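Umley café tests one-piece snack dish, but is it any better than a cup and a plate?

A housewares firm called Padis wants cafés to stop handing out a separate cup and plate. Its answer is a plastic dish with the cup built into the middle, and the Mengal café in Umley agreed to try it for 30 days, starting in April.

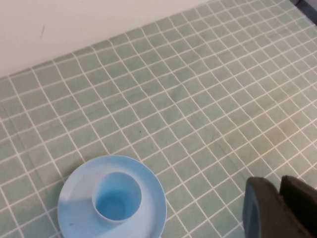
Padis says the design saves table space and cuts down on spills. That may be so, but the company has offered no figures. The cup rises from the center of a wide, shallow saucer, which leaves only a ring for food. A cookie might fit. A sandwich is another matter.

Café manager Ilgın Sönmez is willing to wait and see. "People like the color," she said. "I want to know how it stacks."

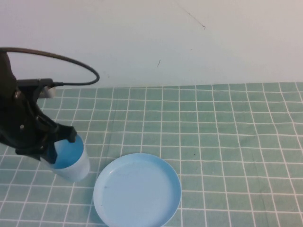 Price is the other question. Padis is asking $8 apiece, and Sönmez would need 73 to cover a busy morning. Her current cups and plates are already paid for.

Omprakash Kanaujia of Padis said the cost "comes back in washing time" – though he would not say how soon. The café plans to ask regulars for their opinion before it orders any more.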